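Mullion

A mullion is an upright member that divides a window or screen into two or more lights. Horizontal divisions of the same kind are called transoms. Mullions are distinct from glazing bars (muntins), which hold small panes within a single sash and carry little load.

Structure

In masonry buildings the mullion supports the lintel or arch above the opening and shortens the span it has to cross. In timber frames it is tenoned into the head and the sill, and stiffens the glass against wind. A softwood mullion between fixed lights is commonly 50 to 71 mm wide on the face - wider where casements are hung from both sides.

Regional forms

At Tumirstead, stone mullions with a plain chamfer were standard in farmhouses until brick replaced local stone. Windows in the Bura valley have a single timber mullion set off center, giving one wide fixed light and a narrow one that opens. A survey of the valley recorded 68 houses with this arrangement, 12 of them with the original sills. In Rudov the mullion is often omitted on upper floors. 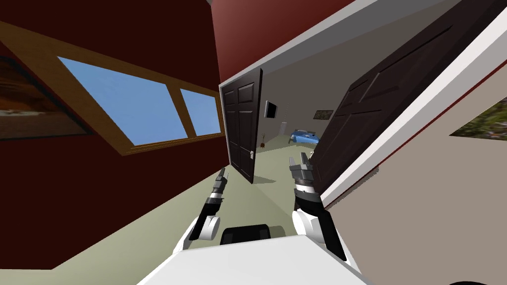 Computer rendering of an interior with a single-mullion wooden window; the left pane is the larger.

Decay and repair

Timber mullions fail first at the foot, where water collects on the sill. Repair is by splicing in new wood above the decayed section, with the joint sloped outward to shed water. Stone mullions split where iron ties have rusted.

See also: Transom; Muntin; Sash window; Sill

Last edited 9 Apr 2018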